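Headboard

A headboard is an upright panel fixed to, or standing behind, the head end of a bed. It may be part of the bed frame, bolted on afterward, or hung on the wall so that the bed only seems to have one. Most dictionaries stop there. Furniture sellers go a good deal further, and much of what is repeated about the headboard's origin, purpose and effect on sleep rests on thin evidence.

Origins

The usual story is that headboards were invented to keep out drafts. Old houses had cold outer walls, the account goes, and air chilled by the wall would slide down onto the sleeper unless a board stood in the way. It is a reasonable guess and may be partly true. It does not explain why raised bed ends were also common in hot countries, where a cool draft would have been welcome, or why many early examples are open at the center and would have stopped very little air.

A second explanation is display. Carved and painted head ends survive in fair numbers from wealthy homes, and it seems clear that they were meant to be looked at. The trouble is that plain beds belonging to ordinary people were used until they broke and then burned, so the surviving pieces say a lot about the rich and almost nothing about everyone else. Writers who describe "the typical headboard" of any early period are usually describing an expensive one.

A third and duller possibility is that the board began as structure. Two posts need something to hold them apart, and a panel does the job well. The furniture historian Farzana Saha favors this view, though she concedes that it is hard to prove from objects that have nearly all been repaired.

Materials and construction

Wood, metal, cane and padded fabric are the common materials. Solid wood panels need room to swell and shrink with the seasons, and a wide board glued tight on all sides is likely to crack. Framed panels avoid this by letting the center float in a groove. Sellers' terms such as "solid construction" and "heirloom quality" have no fixed meaning and should not be taken as a statement about what is under the finish. 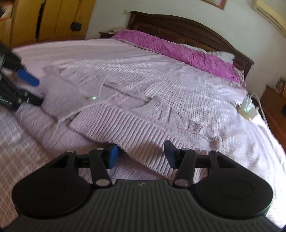 Dark wooden headboard on a large bed. A knitted garment lies on the bedding side.

Bolt-on headboards attach to slotted brackets on the frame. Slots are meant to suit many different frames, and in practice a fair number of boards need new holes drilled. Wobble is the most common complaint. It is often blamed on the board when the real fault is a loose bracket or an uneven floor.

Claims about sleep and health

Padded headboards are widely sold as an aid to reading in bed, and few people would argue that a cushion is less comfortable than a plank. Stronger claims are also made. The Zurmont catalog once promised "up to 20 percent deeper rest" from a curved, padded model. No method was given, and "deeper" was not defined. A later edition dropped the line without comment.

The Brollbridge trial is cited more often. Its 500 participants filled in a form after three weeks with a new headboard, and 90 percent reported that they slept better. The figure is repeated in sales leaflets to this day. The leaflets tend to leave out that every participant had received a new mattress at the same time, that there was no comparison group, and that the form was handed out by the company supplying the beds. Awuor Rashidi, who reviewed the trial, called it "a customer survey wearing a lab coat."

Advice on which way a headboard should face belongs to various traditions of house arrangement. These have their own histories and their own followers. Effects on sleep have been asserted far more often than they have been tested.

Noise

A headboard that touches a wall can pass vibration into it, to the annoyance of the people next door. Felt pads are the standard remedy. Moving the bed forward by the width of a hand works as well and costs nothing, a point missing from most product pages.

Decline and revival

It is often said that the headboard "went out of fashion" with the arrival of the platform bed and has since "returned." Sales figures that would settle the matter are rarely published, and those that are tend to count sets and single boards together. People may simply have kept the ones they had.

See also: Footboard; Bed frame; Canopy bed

Shared 20 times | 3 comments

Obadia Mfaume
The draft theory is not as weak as you make out. My grandparents' bedroom had an outside wall you could feel from across the room.

Jeanine Van Damme
Glad to see someone finally go after the Brollbridge number. I was quoted it in a Birkberg showroom last Sunday, with a straight face.

Mwangi Masanja
Nothing on bookcase headboards? They deserve a section. Also, the slots never line up.

Contact the editors | Copyright Shirima Household Encyclopedia | Back to top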